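Vunddale Mutual – Claims and Reserving Working Group
Minutes of the meeting held 27 Oct 2011 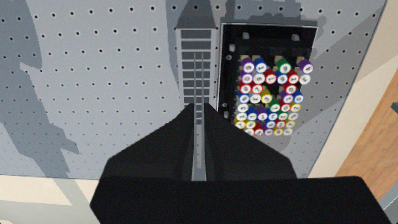 Present: Zulema Bustos (chair), Dimas Teoh, Afiq Purba, Wulan Sumampouw
Apologies: Teguh Kwok

1. Minutes of the previous meeting
Approved with one correction. Under item 4, "net of reinsurance" should read "gross of reinsurance".

2. Open household claims
DT tabled the quarterly listing. Open claims stood at 1,872, against 2,469 at the end of the prior quarter. The fall is mostly in escape of water. Storm claims from the Plullville branch remain slow to close where a second contractor quote is outstanding. ZB asked that files with no activity in 60 days be shown separately.
Action: DT

3. Case reserves
AP reported on the file review. Initial reserves on subsidence claims were set too low in most of the files sampled, and were raised only after the engineer's report. Proposed a higher opening reserve for all new subsidence notifications. WS queried the effect on the reinsurance notice threshold – AP to check the treaty wording before any change is made.
Action: AP

4. Rudd renewal
Terms for the excess of loss layer have been received from Rudd. Retention unchanged. The hours clause has been shortened for flood and the group did not support this. ZB to respond through the broker.
Action: ZB

5. Policy data transfer
WS confirmed that 2,981 policies acquired from Dendance have been loaded. Of these, 5 were rejected for missing sums insured and are being handled by hand. Endorsement history did not carry over and will be held as scanned documents until March.

6. Any other business
TK had asked in writing whether the proof of loss form could be reduced to one page. Deferred.

Next meeting: date to be circulated by WS.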